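4 Setting up recordings and series rules

Section 4 covers series recording on the Zukia receiver once the tuner scan in section 3 is complete. It assumes the Merkgate guide service is active and the receiver clock has synchronised. If the clock display shows dashes, return to section 3.5.

4.1 Before you begin

Check the free space under Menu > Storage > Summary. The internal drive is formatted at the factory and shows a usable capacity of 700 hours in standard definition. High-definition programs use considerably more space, and the remaining-time figure is recalculated after each recording finishes.

Note: The remaining-time figure is an estimate based on the last channel viewed. Tune to the channel you record most often before reading it.

4.2 Creating a series rule

1. Press GUIDE on the remote. The program guide opens at the current time.

2. Use the arrow keys to highlight any episode of the program. It need not be the first episode of the season, as the rule applies to all later airings.

3. Press REC twice. One press sets a single recording and a red dot appears beside the title. The second press changes the dot to a stacked red symbol, indicating a series rule.

4. Select the episode filter:
New only – records first-run episodes as flagged by the broadcaster.
New and repeats – records every airing on the selected channel.
Any channel – records every airing on all tuned channels, including catch-up multiplexes.

5. Set Keep to a number of episodes, or to All. When the limit is reached, the oldest unprotected episode is deleted. The default is 5.

6. Press OK to save. The rule is listed under Menu > Recordings > Series Rules.

Caution: Any channel combined with Keep All can fill the drive quickly where a long-running drama is in daily repeats. Recording stops when the drive is full, including recordings already in progress.

4.3 Start and end padding

Commercial networks often run behind schedule in the evening, and the final minutes of a drama are commonly lost if no padding is set. Padding is added to every recording made by the rule.

1. Open Menu > Recordings > Series Rules and highlight the rule.

2. Press the yellow key to open Timing.

3. Set Start Early and Finish Late in minutes. Values apply to this rule only. To change the default for all new rules, use Menu > Setup > Recording Defaults.

4. Press BACK to save and exit.

Padding occupies a tuner for its full length. Two consecutive programs on different channels, each padded, will overlap and require two tuners. Two consecutive programs on the same channel share one tuner and are stored as separate files, with the overlapping portion written to both.

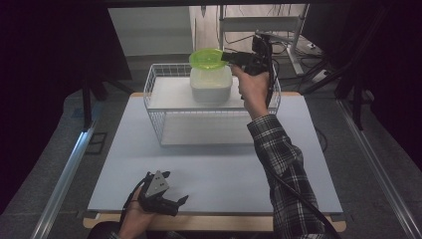 4.4 Resolving conflicts

A conflict occurs when more recordings are scheduled than there are tuners available. The receiver does not cancel a rule without notice. The message Recording Conflict appears on screen and the front panel light flashes amber.

1. Press the blue key to open the conflict list. Recordings are shown in order of priority.

2. Highlight the recording to be moved. If a later airing exists, Alternative is shown beside the title. Select it to reschedule the episode.

3. If no alternative is shown, shorten the padding or press the red key to skip the episode. Skipping an episode does not delete the rule.

4. To change the order permanently, open Series Rules and use the channel up and down keys to move the rule. The rule at the top of the list has first claim on a tuner.

Note: A live channel being watched counts as a tuner in use. When the final tuner is needed for a scheduled recording, a prompt is displayed for 30 seconds and the receiver then changes channel.

4.5 Season numbering and duplicates

Episode matching uses the season and episode numbers supplied in the guide data. Some networks restart numbering after a mid-season break, or list a two-part finale under a single number. In either case the receiver may treat a new episode as a duplicate and ignore it.

To turn off duplicate checking for one rule, open the rule, press the green key and set Match Duplicates to Off. Set it to On again when regular scheduling resumes. Episodes already recorded are not affected.

Where the network supplies no episode number, the receiver compares the synopsis text. Generic synopses, such as those used for panel and late-night programs, will not match reliably. Set Match Duplicates to Off for programs of this type.

4.6 Messages

Code 101 – Guide data missing. The receiver has no listings for the selected channel. Leave it in standby overnight with the aerial connected. The guide is refreshed at 3.30 am.

Code 2569 – Recording incomplete. Signal or power was lost during the recording. The portion received has been kept and can be played. Check the aerial lead at the wall plate and at the rear of the receiver.

Rule suspended – No matching episode has been found for an extended period, usually between seasons. The rule resumes automatically when the program returns to the guide. Do not delete and recreate it, as the record of earlier episodes will be lost and repeats may be recorded again.

For playback, bookmarks and removal of recordings, continue to section 5.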